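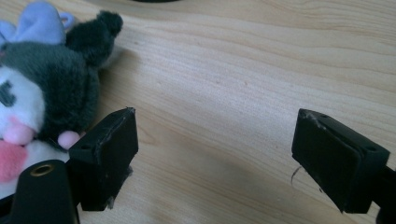
Sarkar is hiring a part-time toy sorter for its June intake, 2 shifts a week. The sorter checks each donated item for seam strength, stitching and surface wear, then assigns a bin. Plush with matted fur, such as the black-and-white character with the pink tongue or mouth, goes to brushing before it is graded. Sorting is done seated at a light wooden table. Applicants must be able to lift 50 pounds and keep a written log. Apply to Thilini Hettiarachchi by 19 April 2023.
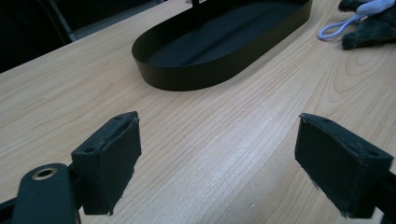 Alcides Echeverri asks whether the log can be kept on a phone. It can't; paper sheets are supplied at the start of each shift. Prior sewing experience is useful but not required.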